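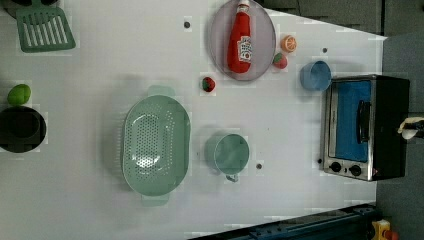
Fingertips should be changed on a schedule, and the schedule should be short. At Wuncombe we used to run a gripper's tips until the arm started dropping things. By then the operator had been correcting for a bad grip for days, and every session in that stretch had to be checked again.

Edith Ríos keeps the log for our kitchen cell. Her last set of tips came off after 3,000 grasps. The set before that was pulled at 1,318, when a toy strawberry kept rolling out. Small, round pieces show wear first. A saucepan handle will forgive almost anything.

Seo-ah Hwang thinks a fixed schedule wastes good parts, and she has a point - some tips do come off looking new. But a pair of tips is cheap and takes one person a few minutes with a hex key. Rechecking 207 sessions took us most of June.

I would swap them every 1,000 grasps, check the rail bolts at the same stop, and write both down on the same sheet.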